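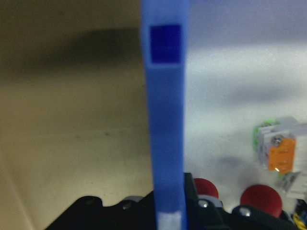
I have been meaning to write about robotics club for weeks now, and every time I sit down to do it the kettle goes on, or the cat needs letting out, and then it's bedtime. So, with a cup of tea going cold next to me, let me try to catch you all up!

For anyone new, I joined the evening class at Rostmont last year, mostly because Chantal Li talked me into it (she can talk anyone into anything, and I'd go along with most of it for her ginger biscuits). I knew a bit about computers and nothing whatsoever about robots. I still feel like a beginner, but I can now move an arm from one place to another without holding my breath, and I'm rather proud of that.

Our project this term is a sorting job, picking small parts out of one bin and putting them in another. It sounds like something a toddler could manage, and a toddler would be a good deal quicker. Our best evening so far was 22 parts moved in a row before one slipped, and there was such a cheer that the pottery class came in to see what had happened. Our worst was none at all, and we went home early and had chips.

Most of my own time has gone on the taping. Blue tape over brown paper, in a grid, so that when Hafþór Juhl calls out a square we all know which one he means. I did the long strips first and then the crossways ones, and my knees have not forgiven me. If you ever try it, smooth the paper down as you go and don't pull the tape tight. I learnt that the slow way.

We've named our program Pal, after a long and silly argument in which Tado came a very close second. Pal is 912 lines long at the moment and I wrote 13 of them, all of which I could point out to you with great affection.

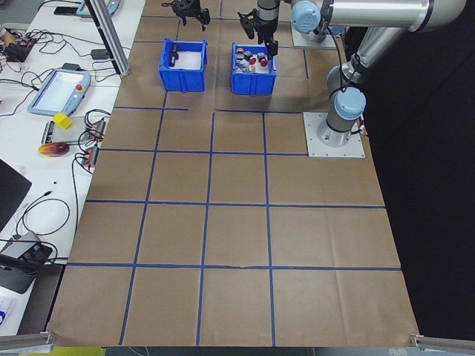
Do you need to know how to program before you join?

Most of us didn't. The first few weeks are spent moving the arm by hand and saving positions, and the code comes in gently after that, usually with somebody patient sitting next to you.

Next up is the end of term showing, when families come along and we all get terribly nervous. I've promised to bring a lemon cake, and Hafþór wants another go at the gripping speed before then, so I expect I'll have more to tell you soon.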